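Bentonite in the Home Workshop: What I've Picked Up So Far

I get a lot of mail about my backyard pond, mostly from people whose own pond won't hold water, so I'm putting my clay tips in one place. I'm no engineer, just stubborn and usually muddy!

Test your soil before you buy a single bag. Fill a jar a third full of dirt, top it up with water, shake it hard and leave it overnight. Sand drops first, then silt, and the clay settles last on top. If you can barely see a clay layer, plan on using more bentonite than the bag says.

Mix it dry. I can't say this loudly enough. Bentonite grabs water the second it gets the chance, and then you've got lumps the size of golf balls that are slick outside and pure powder inside. I stir mine into dry, sifted soil on an old tarp (lift one corner, roll, lift the next) and only then get out the watering can.
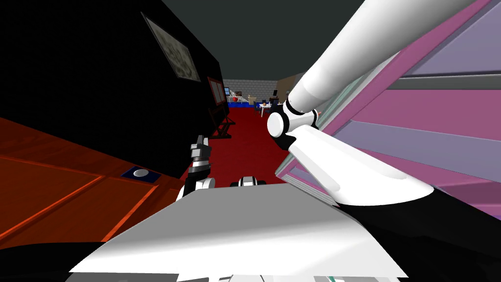 Once it's damp, let it sit under the tarp for a day. My first batch went straight into the hole and I had to dig up half of it, which my back still remembers. After resting it should feel like stiff cookie dough, and a ball of it should squash without crumbling at the edges.

Lay it in thin layers and tamp each one. I use 4 layers and a hand tamper, and I scratch up the top of each layer with a rake so the next one has something to bite into.

Wear a dust mask, please, and keep the bag rolled tight. I store mine in a lidded Sukix tub up off the garage floor.

For tools, let the clay dry on them and knock it off with a putty knife. And don't rinse any of it down the sink! I did that once in March and the plumber was very polite about it.

Naima Badawi
Posted 13/07/2026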